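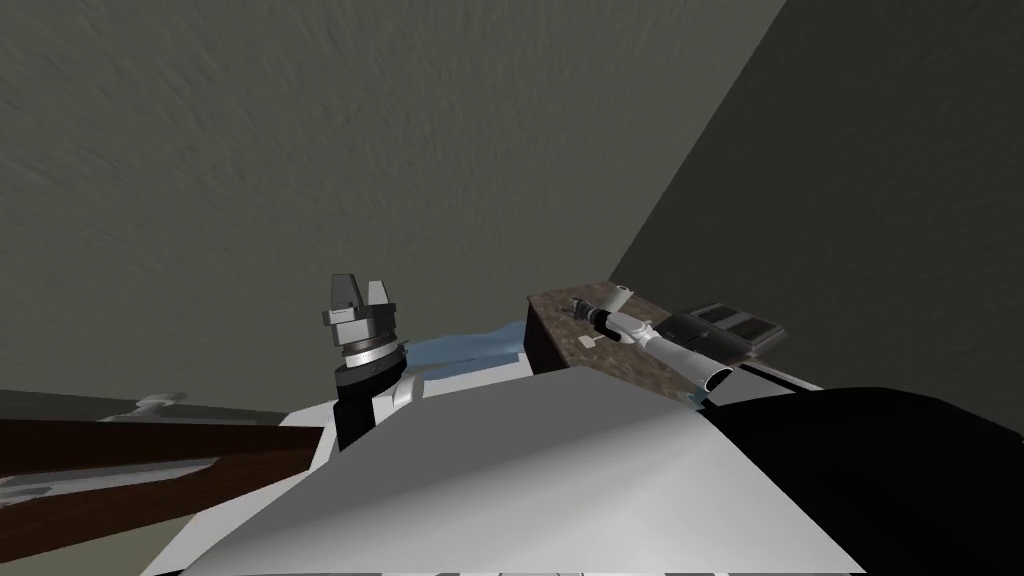

Home | Ask | Browse topics | Walls and ceilings | Sign in

Bare plaster in kitchen – mist coat or primer first?

We moved into a terrace in Giteo Road in December and the previous owners had the kitchen skimmed but never painted it. The plaster is two walls and a chimney breast. Most of it has dried to an even colour but there is a patch low down behind where the cooker will go that still looks darker than the rest. It doesn't feel damp to the touch.

I have bought a tub of Skokon kitchen matt, which says on the back "not suitable for direct application to new plaster". The man in the shop said to use their primer, which is another £27 or so. My father-in-law says to water down any cheap white emulsion and use that. I have also read that you can use PVA, and then read that you must never use PVA.

The worktop is already fitted so I will be painting down to it. The units are being fixed on the other wall on Friday and I would like at least the first coat on before then. Which is it to be, and does the dark patch matter?

3 answers

Answer 1 (accepted)

Mist coat. Your father-in-law is right. Use a plain contract matt emulsion, the cheapest white you can find, as long as it isn't vinyl or "wipeable". Those form a skin on the surface and will come off in sheets later on. Thin it with clean water, three parts paint to one part water is fine for most skims. If the plaster is very polished go a bit weaker.

Stir it properly, then stir it again halfway through as the water separates out. It will splatter, so cover the worktop right up to the wall and tape the sheet down. A medium pile roller is better than a short one. Work in small areas and catch the runs before they set. It will look terrible and patchy when it dries. Leave it overnight, give the wall a light rub with fine paper, wipe the dust off and then put your kitchen paint on in two coats.

Don't use PVA. It is for plasterers to put on before they skim, and paint does not stick to it.

As for the dark patch, new plaster goes pale as it dries, so a dark area usually means it still has moisture in it. If the house was skimmed months ago and that patch is the only one left, I would want to know why before painting. Look at the outside wall at the same height. Check the ground level, any cracked render, and whether there is a pipe running behind. Tape a square of clear plastic over it for 2 days and see if water forms on the back.

Answer 2

I used the Parsa plaster sealer in our last place and it was fine. More expensive but only one coat and no mess. We had 420 square feet to do and it took over a morning. Can't say how it compares as I have never done a mist coat.

I would ask the fitters to come a week later if you can. Painting behind units is a pain but painting against a wet patch is worse.

Answer 3

just paint it. mine has been up 2 years no problems

Comments

Answer 3 is asking for trouble. Bathroom in my flat was done like that and I could pull the paint off with my fingernail.

Good answer from the first one. I'd add that if the worktop has been sealed along the back with silicone already, mask over it carefully. Emulsion won't stick to silicone and it leaves a nasty ragged line.

Can you use leftover ceiling paint for the mist coat? I have half a tub of Pruvlow brilliant white in the shed.

– If it's ordinary matt and hasn't frozen, yes. Smell it first. If it has gone off you will know about it.

Original poster: thanks all. Did the plastic test and there was water on the wall side of it, so it is coming from the wall. There is a downpipe outside with a split in the joint at about that height. Have painted the other wall and left this one alone for now. The fitters are still coming as their wall is dry.

Same thing with us, except ours was the washing machine feed. Took 327 quid and a plumber to sort out. Give it a good few weeks after you mend the pipe, and don't put a heater right up against the plaster or it may crack.

Home | Ask | Browse topics | Walls and ceilings | Sign in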